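Our student robotics club picked laundry as the summer project at Stuladard. The goal is to teach a pair of arms to fold a sweater. We record people doing it with hand-held grippers first, then train on that.

Wednesday, June 16, 2021. 81 folds recorded so far, all on one bed, all with the cream cable knit.
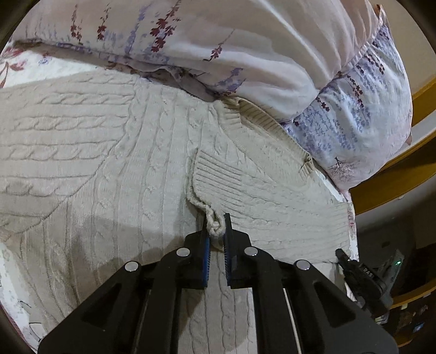

Sleeves are the slow part. If you pinch only the top layer of the cuff, the rest stays behind and you have to start over. We keep the bad takes in a separate folder — the Folholm team did the same and said it helped.

A T-shirt fold runs 40 seconds. The sweater takes longer and we haven't set a limit yet.

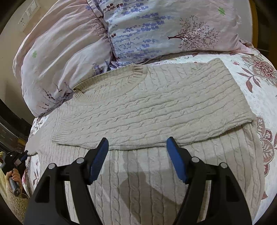

Target is 380 folds before we train anything. After that we switch to a different sweater and see how much carries over.

The arms are still at Estum for repair, so no robot tests yet. The demo is in December. Will post the first training results here, good or bad.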